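Chapter 8
Planning and Paying for a Robot Work Cell

Ask people what a robot costs and they will almost always give you the price of an arm. It is a fair place to start, and arms have become cheap enough that a small workshop or a school lab can seriously think about owning one. But an arm in a box does no work. It has to be bolted to something, fed with power, given fingers suited to the job, walled in or watched over, and supplied with things to pick up. All of that is the cell, and the cell is what you are really buying.

I love this part of the subject! Planning a cell means thinking hard about one small patch of the world: how far a hand has to reach, where a cable will hang when the elbow swings back, how much room a cup needs next to another cup. You can do a great deal of it with a tape measure and a pad of paper, long before any money changes hands.

What you will learn

By the end of this chapter you should be able to write a parts list for a two-arm tabletop cell, sort that list into one-time and repeat costs, compare two quotes that are laid out in different ways, and set aside a sensible amount for the things you forgot.

8.1 Start with the task

The best equipment lists begin with a sentence about the work. "Pick up mugs and set them on coasters" is a good one. It tells you the objects are light, that they have handles which may get in the way, and that each has to be put down within a fairly small circle. From that sentence you can begin to fill in the payload (how much the arm must lift), the reach (how far it must stretch), and the opening of the gripper. A sentence such as "help out in the kitchen" gives you none of these, and a supplier who receives it will have to guess. Guesses in quotes tend to be generous, and you pay for them.

Once the sentence is written, draw the work surface to scale. Mark where each object starts and where it should finish, and then draw the reach of each arm as a curve. Where two curves overlap, both arms can get to the same spot, and you will need software that keeps them from bumping into each other. That software may be included with the arms or it may be a separate line, so ask early.
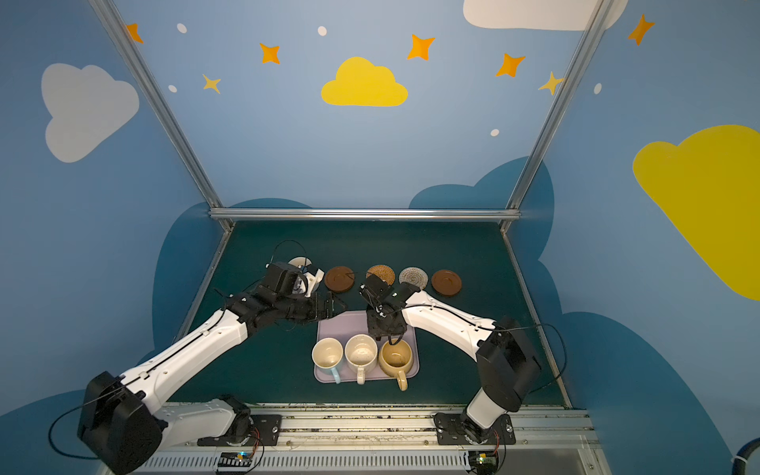

Figure 8.1 A two-arm tabletop cell. Both arms stand on mounting plates along one rail, with the mugs on a tray and the coasters in a row behind it.

Try reading Figure 8.1 as a shopping list. Most readers write down two arms and two grippers and stop there. Go back and add the rail and the plates, the work surface, the aluminum framing, the walls, the cables, and the small circuit boards near the plates. Then add the mugs, the coasters, and the tray, which are equipment too. They take up shelf space, they get chipped, and somebody has to order more of them. Notice as well that the coasters do not match. Mixed objects make for a harder test than identical ones, and a budget that calls for variety should have a line for it.

8.2 One-time costs and repeat costs

A one-time cost is paid when the cell is set up. A repeat cost comes back every month or every year. Frames and rails belong to the first group. Gripper pads, spare cables, replacement mugs, and software plans belong to the second. Some items sit awkwardly between the two — a gripper may last for years in one cell and wear out in a season in another — and for these you should write down how long you expect the item to last and divide.

Consider the shared workshop at Itisthorpe, which planned its first cell last November. The members asked two suppliers, Drolteo and Skadard, to quote for the same bench. Drolteo offered a bare kit at $1,699, with mounting hardware left to the buyer. Skadard offered a kit at $2,335 with the rail, the plates, and a set of spare fingers included. Side by side, the first looks like a clear bargain. The workshop then priced the missing parts one by one, which came to 19 separate items from four different shops, and the gap between the quotes shrank until shipping nearly closed it.

Neither choice was wrong. A group with a good metal shop and free evenings might happily take the bare kit and learn a lot from it. A group with a class starting in three weeks probably should not.

8.3 Room to grow

Before you order, ask what the second task will be. A surface that fits three mugs snugly may be too short for the dinner plates you hope to move next year. Framing with slots can be taken apart and made longer, and a rail with spare length will accept a plate in a new position. These choices add a little to the first bill and can spare you a full rebuild.

Lefèvre's planning sheet, printed at the end of this chapter, has a column headed "next use" for exactly this purpose. Fill it in for every item over $100, even if all you can write is "not sure yet."

Before you read on

Choose a tabletop task from your own home or workplace and describe it in one sentence. List every object the task needs, and put a star beside any that will wear out or break. Keep the list handy. You will put prices on it in Section 8.4.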